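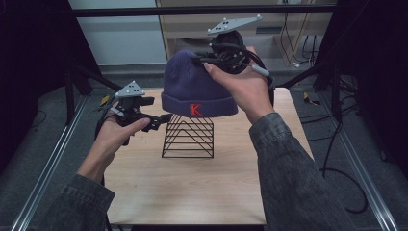

Knit hats lose their shape on a shelf. Stack six of them and the bottom one comes out flat, with a crease across the cuff that takes a week of wear to relax. Hamisi Muli learned this in his first winter at Fikholm, a hat shop where he sold 274 beanies and took back more than he liked. He now keeps his display hats on stands. A wire one like this, built up from thin black rods, lifts the hat off the tabletop and leaves the ribbing of a navy-purple beanie easy to see. It also puts the red "K" on the folded cuff where a customer will notice it.

The embroidery is the part Muli worries about most. A letter stitched too tightly puckers the knit, and one stitched too loosely snags on a coat zipper. He asks for the cuff to be folded before the letter is placed, so that it sits level when worn.

At home, the rules are simpler. Wash a wool beanie by hand in cool water, press it in a towel and dry it over something with an open middle. An upturned colander works. Kiprono Lema, who knits for the shop, uses a wire plant stand from her porch. She puts her hats away in February, loosely, one to a bag, with the cuffs turned down.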